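Hekby Breakfast Counter Trial
Progress report to the Echevarría Fund, second period
Prepared by Jayanthi Warrier, 2020-09-04 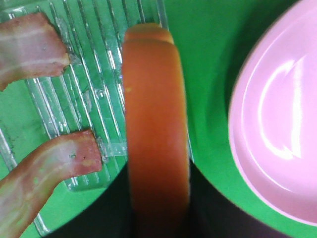 You asked for a plain account of where the grant money has gone and whether we are ready for the November review. The short answer is that the food side is further along than I expected and the paperwork side is not. I was asked to oversee this trial partly because I doubted it, and I still do in places, so please read what follows with that in mind.

What we set out to do

The proposal promised a short breakfast menu that a new hire could lay out the same way every morning after one training session. Sausage and bacon were chosen to start with, over my objection. Both look simple and both cause arguments about portions. Benedito Cavalcanti wrote the original layout cards, and the first version ran to five pages. I have yet to meet the new hire who would read five pages about bacon. The current card is one side of one sheet and I would like it shorter still.

What has been done

Training layouts are now done on clear ribbed trays over a green surface. The old white boards are gone. Khrystyna Antoniuk argued for the change on the grounds that people can see where one strip ends and the next begins. I thought this was a lot of fuss over a background color. The trainees did make fewer complaints about it, though, and I am prepared to let her have that one.

We ran 108 practice layouts this period against a target of 100. I would not make too much of beating the target. A good share of those were repeats by the same few people, who were bound to get quicker, and the proposal never said whether repeats should count. Encarnación Sepúlveda has gone back through the log sheets to separate first attempts from the rest. Until she is finished I would ask you not to quote the 108 to anyone.

Bacon is still the weak spot. The card says strips should be laid side by side with a gap. People lay them the way they lay them at home. We tried a marked tray, and the marks were ignored. Itziar Manzano wants to go back to verbal coaching, one trainer to one trainee, and I suspect she is right, but that costs hours we did not budget for.

Sausages have gone better. The instruction to handle each one near an end and keep the middle untouched is easy to remember, and trainees stopped needing reminders early on. There is still no agreement on whether a sausage goes down before or after the bacon. Benedito says before. The card says after. Both versions were taught in the same week, to different groups, and I only learned of it when the sheets came in.

Money

We spent $230 on trays and surface covers from Varnik, which is inside the equipment line. I questioned the price at the time and was told cheaper trays would crack. That may be so. We have not owned any cheaper ones, so I can't tell you. Staff hours are over plan because of the retraining that followed the mix-up described above. I am not asking for more money. I am asking to move what is left in the printing line across to hours, as we have printed very little and mean to keep it that way.

What I am not convinced of

The proposal claimed that a shared layout would cut waste. I have seen nothing yet that shows it. We did not weigh anything before the trial began, which leaves us with no starting figure, and I would rather say so now than have somebody produce a percentage in the final report. The Drirell site has offered to weigh its scraps before it takes the card on. I think we should accept, even if it delays them.

I am also doubtful about adding eggs and toast before the review – the team is keen, and I understand why, but two items done properly would be worth more to you than four done badly.

Before the review

Encarnación will finish sorting the log sheets and send you the first-attempt total by itself.
Benedito and Khrystyna will settle the laying order and reissue the card, with the old one withdrawn.
Itziar will coach one group without the card and one with it, same trays, same menu.
I will send a revised budget sheet for your signature once you have agreed to the transfer.

If the transfer is a problem, please let me know before the coaching starts, as those are the hours it would pay for.

J. Warrier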